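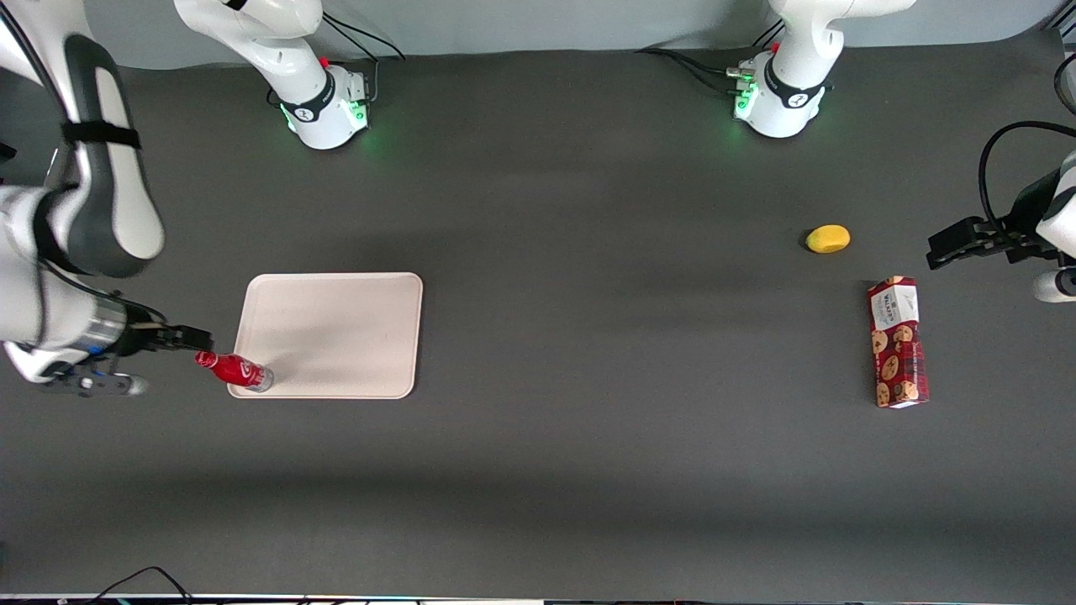
Report on Our Visit to the Grundberg Robotics Open Day
Applied Technology Project, Iltstead College, March 2022

Our group chose robots in everyday work as our project topic back in November, and so far we had only read about them. The open day at Grundberg was our first chance to stand next to one. We all came home talking about it, and two of us have already changed our plans for next year's project!

What we wanted to find out

Before the visit we wrote down some questions. How does a robot with two arms share the work between them? How do you tell it what to do? What is hard for it that is easy for us? Janka Michalík, who led our tour, answered the first one before we had our coats off. Each arm can work alone, she said, but the programmers have to plan for the space in the middle where both can reach. Most of the trouble happens there.

The demonstration

The task was groceries. It sounds simple, and I think that is why it made such a good demonstration, as everybody in the room already knew how to pick up a bottle or a box of cookies. We had expected car parts. Seeing things from a kitchen cupboard on the table made us look much more closely at the grippers — each one has just two fingers, and they have to manage with every shape they are given.

Janka explained that a round thing and a flat thing are two different problems. A lemon shape can roll or turn when a finger touches it, so the gripper should be lined up well before it closes. A box stays still, but it can be too wide to hold across one side and fine across another, so the robot needs to know which way the box is lying. We tried this at our own table with two rulers and a pencil case (harder than it sounds).

She also told us that the team plans 200 practice runs for a new object and keeps notes on every one. For the whole grocery set they are aiming for 3000. I had pictured somebody typing in a few commands and going to lunch.

What the gripper camera sees

My favorite part was learning about the view from the arm itself. From where visitors stand you get both arms and the whole table. The camera near the gripper gets a much smaller piece of it, with its own fingers always in the way at the bottom.
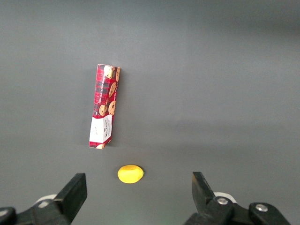

Gripper camera view: the open fingers, a yellow lemon shape and a box of Walkers chocolate chip cookies.

Paulík from our group asked whether one camera would be enough. Janka said the close view helps with the last bit of the reach, and the wider view helps the robot decide where to go first. We put this in our poster as a drawing with two cones.

What we will do next

We are building a small gripper from the Preson kit in room 209. It will have two fingers and one motor, and our first goal is to lift an eraser and a tennis ball without changing any parts. Janka has offered to look at our drawings before we cut anything, and we are sending her the first set this month.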